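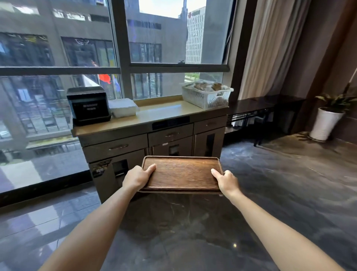
Royer planner, dining room set: a small gallery

Our group at Duteck writes the software which plans and checks the movement of two arms when they carry something together. The first version of the planner, Royer, worked with boxes in a warehouse. For the second version we chose a restaurant, because a tray is a more difficult object than a box. It must stay level, both hands are fixed to it, and the way to the table is never straight. The recordings of people carrying trays are the input. From each one we take the wrist path, the grip points on the rim and the moment of contact with the table.

Gerardo Zuccaro wrote the part that finds the rim. Gaetano Galli wrote the timing part and most of the viewer. I keep the data in order and I write these pages.

The set has 3779 clips now. Around 2000 of them have passed the check by hand.

Start of the carry. Two trays held as a stack are one body for the planner, but the rim finder sees two edges at the bottom and sometimes takes the wrong one. In Royer we now keep both edges as candidates for 10 video images and then choose the upper one if the thumb is near to it.
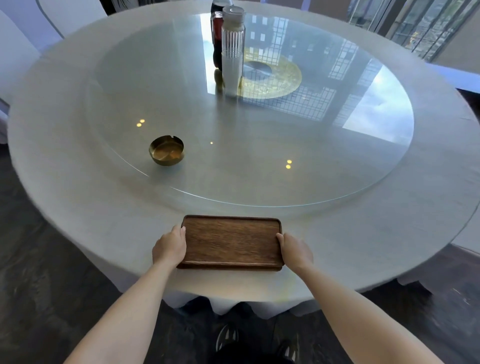
The contact phase was for a long time our weak point. When a tray comes against the edge of a table, the cloth hides the real edge, and the planner must estimate it from the curve of the tabletop. Gaetano solved this with a circle fit that ignores the hanging part of the cloth. It is not perfect with oval tables, but for round ones we are content.

The glass turntable gave us another problem. Depth values on glass are often wrong, and a reflected window can look to the software like a hole in the table. We mark the whole glass area as "do not trust" and use only the cloth ring around it. Gerardo wanted to correct the depth instead – he still has a branch for this, and it may come back in the next release.

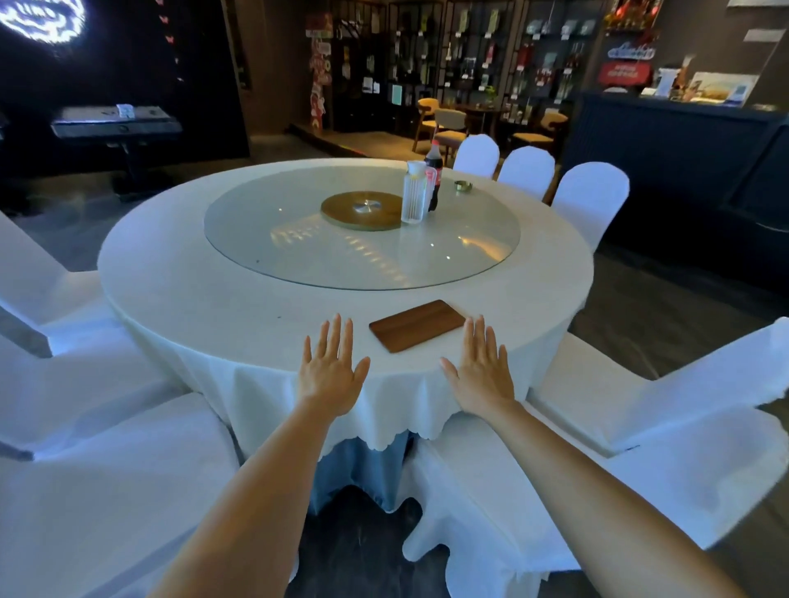 The release of the tray is labeled separately from the contact. A clip gets the label "released" only when the fingers of both hands are free of the rim, and "resting" when the hands stay on the table without the tray. Before October we had one label for both cases, and the planner learned to let go too early. Anyone who uses the old labels should run the converter first.

Chairs are kept in the map as simple cylinders. This is rough, but it makes the planning quick, and the path of the elbows is safe enough with it.

The viewer and the converter are in the Harkomville folder on the Drakberg server. Please write to Gaetano if the viewer does not open.

Page updated October 6, 2026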